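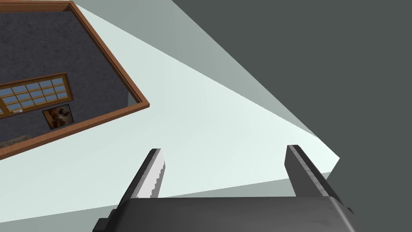 Trorketti in the simulator, fingers apart, toothed strip showing on the left one.

Trorketti two-finger gripper kit
Item 2914 -- $139, simulator model included

I built the first Trorketti on my kitchen table for a little arm I wanted to fetch things off a shelf, and then people at our shared workshop kept asking for one, so now it's a kit! You get the palm, both fingers, the servo, a bag of screws and the printed guide. Plan on an evening with a small hex driver (mine took two, but I put the servo in backward).

The download is the part I'm proudest of. It's the whole gripper as a simulator model, with a house to drive it around in, and you can start on it while your parcel is still in the mail. I do all my own testing there before I let the real arm near anything I like. There's a view from behind the palm too, which I use constantly for lining up a grab.

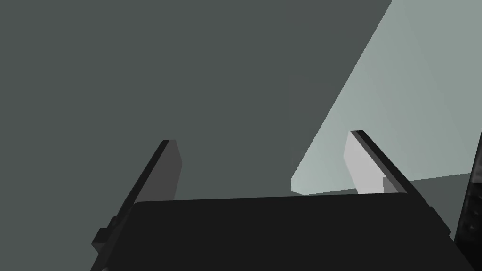

Looking out over the palm between the fingers.

Kit weight is 445 grams with the servo fitted. It bolts straight onto the Citlow wrist plate. For a Guvoseo arm you'll need the adapter, which Enikő Pap draws and prints for me -- add it at checkout, and please tell me which arm you have in the order notes.

Soldering: none. Batteries: not included, and check what your arm puts out before you plug anything in. The gripper wants its own supply if your arm's board is an older one.

Tùng Nông rewrote the wiring page in February and it's so much better now. If your guide has the old hand-drawn diagram, write to me and I'll send the new page free.

Spare finger pairs are listed separately under Parts.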